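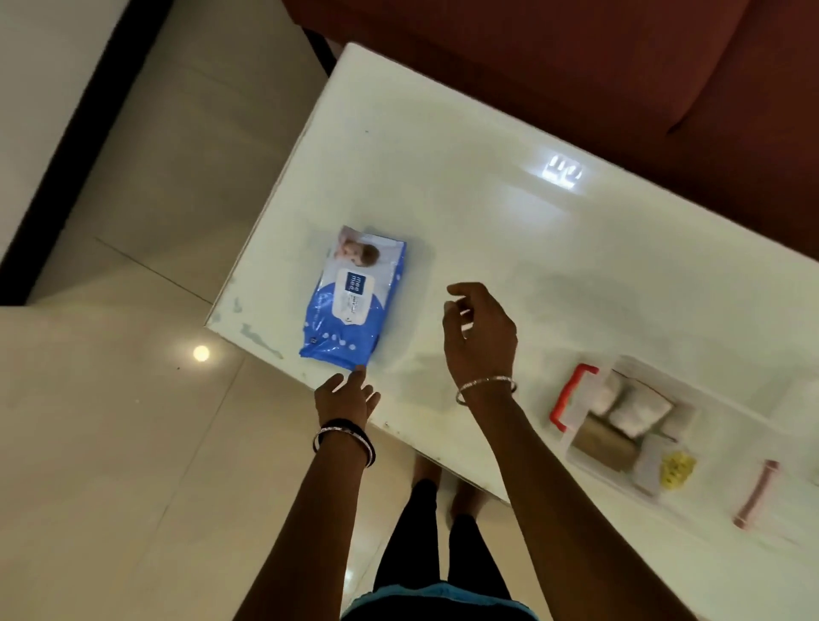 By Ilona Kerekes | Vivgate Setup Guide | Updated August

Moving the Cliltero cache to another drive

Cliltero stores downloaded asset packs in a cache folder on the system drive. A full library can take over 400 GB. Follow these steps to keep it on a second drive.

1. Quit Cliltero and check that its tray icon is gone.
2. On the new drive, create a folder named CltCache. Do not use spaces in the name.
3. Copy the contents of the old cache folder into it.
4. Open Cliltero and go to Settings > Storage > Cache location.
5. Select the new folder and click Apply. Indexing can take 15 minutes.

Note: Network drives are not supported in build 2213 or earlier.

Caution: Do not delete the old folder until indexing is complete.

If error 318 appears, the folder is read-only. Change its permissions and repeat step 5.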